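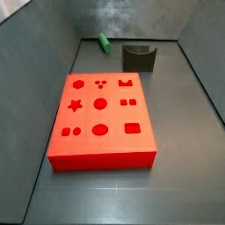 Garnet Gagnon cut her first foam shape sorter on the kitchen table in Polthorpe, with a craft knife and a cookie cutter, and she still has it. It's terrible! The star has six points on one side of the argument and five on the other, depending on who's looking.

The sorters she makes now, in a rented unit on Dhillon Street, are a lot more fun, and a good deal harder. Nine openings, three rows of three. A star, a circle and an oval are the easy ones (well, the oval and the circle sit one behind the other, and plenty of grown-ups have tried to swap them). Then come the ones I fell for. Three little round holes bunched in a triangle. Two small squares side by side. A square with a circle for a neighbor, so the piece only goes in one way around. And a wide, notched thing that Gagnon calls the crown and her nephew insists is an M.

"I like a shape you can have a fight about," she says.

She picked foam after a November spent listening to wooden blocks hit a tile floor. It's quiet, it's light, and a slab this thick doesn't slide off when somebody leans on it with both elbows. The orange-red came from a remnant bin in Daston and she has stuck with it ever since, through 400 sorters and one brief, regretted green.

Each one takes her 60 minutes to cut, longer if the crown goes wrong. I stayed for two and was allowed to do an oval.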